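Family Fun for Four Days: Should You Believe the Brochure?
Speaker notes, travel planning evening, 1 August 2020
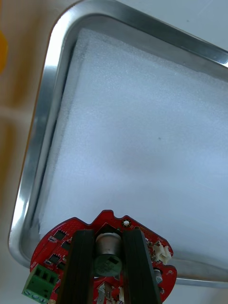 Start with the question on the handout. How many of you have come home from a family vacation and needed another one? Wait for hands. Don't rush this, people like to complain.

Tonight is the Kostberg lake area. I've been four times, twice with kids. I was paid by no one and I got no free tickets, which you'll be able to tell in a few minutes.

Read out the line from the visitor guide: "Endless adventure for every age." Then ask what a three-year-old is supposed to do on a ropes course. The guide gives the ropes course a full page. The minimum age is 8, and that's printed on the back in type I needed my other glasses for.

THE GONDOLA

Everybody puts this first on the list. It goes up 1,000 feet and the ride is pleasant. My problem is the top. There's a gift shop, a snack window and a fenced platform, and on two of my four trips the platform was in cloud. The ticket window at the bottom will sell you the ride anyway. Ask before you pay. 

If it's clear, go. If it's gray, keep your money and try again the next morning. Tickets are good only for the day you buy them. I asked.

VUKECK WATER PARK

Pause here, somebody always loves this place. Fine. It's a decent water park. The slides are well kept and the lifeguards pay attention.

What I don't buy is the "all-day pass." The gates open at ten, the lines get bad by eleven, and the big slide shuts for an hour in the middle of the day. Add in lunch and you're paying for a day and getting an afternoon. The late ticket starts at three, costs much less, and the lines are shorter because the families with little ones have gone home. The lady at the desk won't mention it unless you do.

Lockers: coins only. Bring quarters.

Check this year's rules before you drive out. Reservations, fewer people let in, some slides closed. The park website said one thing last week and the phone recording said another. I'd trust neither until I had a confirmation in my email.

HELLWIG TRAIL

The sign says "easy family loop." I'd like to meet that family. The first half is flat and shady. The second half has a long set of log steps, and with a kid on your shoulders you'll feel each one. My advice is to walk to the footbridge, throw some sticks in the creek, and turn around. You miss the overlook. The overlook is mostly the back of the parking lot.

(If someone asks about strollers: the first half, yes, with big wheels. After the bridge, no.)

WINTER, SINCE SOMEONE WILL ASK

The brochure calls February "the secret season." I went in February. The gondola was down for repairs, the water park was closed, and the one open restaurant stopped serving at seven. There's a sledding hill in town and it's good, it's free, and I had a better time there than at anything I paid for. Would I drive that far for a sledding hill? No.

BUKOV ZIP LINES

Slow down for this part, it's the expensive one.

They advertise 4,000 feet of cable. True as far as I know. But that's every line added together, and the basic ticket gets you on two of them. The full course costs nearly double, and you find that out at the counter with your kids already wearing harnesses. Decide at home which one you're buying and tell the kids before you leave the car.

I did the full course once. My knees shook and I'd do it again. The guides were careful and checked every clip twice. So this is not a complaint about safety, it's a complaint about the price board.

WHAT I'D DO

One big thing per day. Put the zip lines on day two, when everyone has slept. Leave one afternoon with nothing in it and see if anybody minds. Mine played cards on the motel porch and asked to do it again the next night.

Skip the combo pass. I added it up with the people at my table last time and it only pays off if you do every single attraction, including the mini golf, and the mini golf has a windmill that doesn't turn.

Questions. If they ask about hotels, say I only know the one motel and the towels were thin. Leave the price sheets by the door, and remind people to call ahead.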